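4.2 Comparison of Finger Pads on the Hand-Held Gripper

The second part of the study considers whether the shape of the finger pads affects the quality of demonstrations recorded with the hand-held gripper. Section 4.1 dealt with the arm alone, and its results suggested that many failed grasps began with a poor approach angle. The same pads are used on the hand-held unit and on the arm, so a weakness in the pad will appear twice, first in the recorded motion and again when the learned policy is run. It was therefore decided to compare the pads at the recording stage before any further policies were trained.

Two pad designs were tested. The Datthorpe pad is a rectangular block with a broad, flat inner face. The Geller pad is narrower and tapers toward the tip. Both designs fit the same linkage and can be changed without removing the camera. Figure 5 shows the rectangular pads as the wrist camera records them, with the jaws open and no object between them. All recordings in this section were made at the Ukurberg laboratory in May, on bare tabletops and with the room lights at a fixed setting.

The operators were Agnes Strachan, Lachlan Imrie and Heather Geddes. Each had used the hand-held gripper before the study began, and each worked with both pad designs. The order in which the designs were used was set in advance by Niall Tosh, who did not take part in the recordings. Operators were asked to carry out each task at a comfortable speed and to let a failed grasp stand instead of correcting it in the same recording. A new attempt was then entered as a separate demonstration. This rule was adopted after early practice sessions, in which recordings that contained several corrections proved hard to label.

The tasks were picking up a small block, turning a cup upright, drawing a cloth toward the operator, and placing a flat card in a tray. The first two depend mainly on a steady hold. The cloth and the card are more demanding, as the tip of the pad must come close to the table before the jaws close. The start position of every object was drawn from a printed list, and the same list was used for both designs.

In total 2,000 demonstrations were recorded, divided equally between the two designs. Of these, 1,489 were kept for analysis. A demonstration was removed if the camera lost its position estimate, if the object began outside the marked area, or if the jaw opening was missing from the log for any part of the motion. The removals were made by Heather Ogilvie from the logs alone, before the outcome labels had been joined to the files. A further check was made on 57 of the kept demonstrations, which were labeled a second time by a different reader. The two sets of labels agreed except in cloth tasks where the cloth slipped late in the motion. For those cases the written rule was made stricter: a grasp counts as a success only if the cloth is still held when the jaws are commanded to open.

For the block and the cup, the two designs gave results that could not be told apart with the data available. Operators reported that the rectangular pads felt more secure on the cup, but this preference was not reflected in the labels. The flat face did allow a wider range of approach angles on the block. Motions recorded with it were more varied, and it is possible that this variety would help a trained policy. The present section does not test that point.

The card task favored the tapered pad. With the rectangular pad, operators often lowered the whole gripper until one lower edge met the table and then slid the card against the opposite jaw. The motion usually succeeded in the hand, but it relied on small forces that the system does not measure. When such demonstrations were replayed on the arm under the Baird controller, contact with the table caused the controller to stop more often than it did for motions recorded with the tapered pad. Lowering the contact threshold was considered and rejected, as the threshold protects the wrist joint.

The cloth task gave a mixed result. The tapered pad reached a fold more easily, while the rectangular pad held it better once the jaws had closed. Strachan and Geddes had more success with the rectangular pad and Imrie with the tapered one. Given this disagreement, the authors do not regard the cloth results as support for either design, and a larger group of operators would be needed to settle the matter.

Visibility must also be considered. A broad pad hides more of the workspace from a camera mounted on the gripper, and the loss is greatest just before contact, when the image is most useful. The tapered pad leaves more of the object in view. On the other hand, the straight edges of the rectangular pad are easy to locate against a pale surface, and this was useful when the jaw opening had to be checked against the images. The check was run at the start of each session and again after every 10 demonstrations. It found no drift in the logged opening for either design, apart from one Wednesday session in which a pad had been fitted loosely - the session was repeated in full and the earlier files were not used.

Surface reflection was a smaller concern. Where light reflected strongly from the tabletop, the image between the pads lost some detail of the grain, and the position estimate had fewer features to follow. The effect was present with both designs and was not treated as a factor in the comparison. It is noted here because laboratories with brighter lighting may find it more serious.

Figure 5. Rectangular finger pads on the hand-held gripper, jaws open above the wooden tabletop. View from the gripper camera. 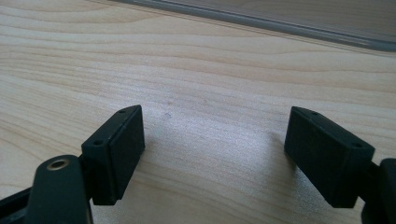 On the strength of these results, the rectangular pad was retained for the block and cup tasks and the tapered pad was adopted for the card. Both were carried forward for the cloth. The policies trained in Section 4.3 follow this division, and the pad in use is given with each result.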